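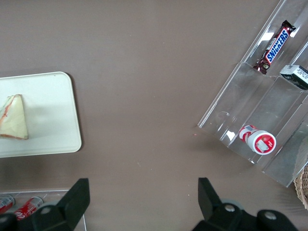
Von der Redaktion Irkdale | Technik und Betrieb | Lesezeit: 2 Minuten

Nestar plant Greifroboter für die Snacktheken: Budget für das erste Jahr steht

Irkdale. Der Kantinenbetreiber Nestar will im kommenden Haushaltsjahr zwei Roboterarme mit Greifer kaufen. Sie sollen in den Pausenräumen der Standorte Irkdale und Piltardale kleine Waren einräumen und ausgeben. Das teilte das Unternehmen im März mit. Für Anschaffung, Montage und Schulung sind zusammen 183.000 Euro vorgesehen. Der Betrag wurde von der Geschäftsleitung schon genehmigt, die Bestellung ist aber noch nicht unterschrieben.

Bei der Auswahl geht es vor allem um die Frage, welche Waren ein Greifer mit zwei Fingern sicher fassen kann. Ein Sandwich ist weich und verliert schnell seine Form, eine Getränkedose ist glatt und rollt, wenn sie auf der Seite liegt. Ein Schokoriegel wie Snickers ist schmal und liegt in einem durchsichtigen Fach zwischen zwei Trennwänden, wo für die Finger wenig Platz bleibt. Auch das durchsichtige Material ist für die Planung wichtig. Glänzende Kanten können die Kamera am Handgelenk stören, und deshalb verlangt Nestar von den Anbietern einen Versuch mit genau solchen Einsätzen.

Drei Anbieter haben ein Angebot abgegeben. In der engeren Wahl ist nach Angaben des Unternehmens die Firma Figueroa, die den Arm, den Greifer und die Software aus einer Hand liefern möchte. Die beiden anderen Angebote sind in der Anschaffung günstiger, sie enthalten jedoch keine Wartung. Nestar rechnet mit einer Nutzungsdauer von mehreren Jahren und hat darum die laufenden Kosten in den Vergleich aufgenommen. Für Wartung und Ersatzteile sind im Plan jährlich 15 Prozent des Kaufpreises eingesetzt. Dazu gehören auch die Fingerspitzen, die als Verschleißteile gelten und auf Vorrat bestellt werden sollen.

Nicht im Budget enthalten ist der Umbau der Theken. Die Einkaufsabteilung möchte zuerst klären, ob die vorhandenen Tabletts und Fächer weiter benutzt werden können. Wenn die Fächer breiter sein müssen, wird dafür ein eigener Antrag gestellt. Eine Summe nannte das Unternehmen hierzu nicht. Offen ist ebenfalls, ob offene Lebensmittel überhaupt vom Roboter bewegt werden dürfen oder ob er nur verpackte Ware bekommt. Über diesen Punkt spricht Nestar zurzeit mit der Hygieneberatung. Für den Fall, dass auch Brot gegriffen werden soll, müssen die Anbieter Fingerauflagen nennen, die man abnehmen und waschen kann.

Der Probebetrieb soll in Irkdale beginnen und mehr als 17 Wochen dauern. In dieser Zeit bleibt das Personal an der Theke wie bisher eingeteilt. Gemessen werden soll, wie oft ein Griff wiederholt werden muss und wie viele Packungen beschädigt werden. Erst nach der Auswertung wird der zweite Arm in Piltardale aufgestellt. Im Vertrag möchte Nestar deshalb festhalten, dass das zweite Gerät ohne Kosten abbestellt werden kann, solange der Probebetrieb nicht abgenommen ist. Figueroa hat dieser Bedingung nach Auskunft von Nestar im Grundsatz zugestimmt, verlangt dafür aber eine höhere Anzahlung für das erste Gerät.

Als Alternative wurde auch eine Miete geprüft. Sie wäre im ersten Jahr billiger gewesen, ab dem dritten Jahr aber teurer als der Kauf. Außerdem wollte der Vermieter die Greifer nicht an die Waren des Kunden anpassen. Die endgültigen Angebote müssen bis zum Ende des Frühjahrs bei der Einkaufsabteilung in Irkdale vorliegen.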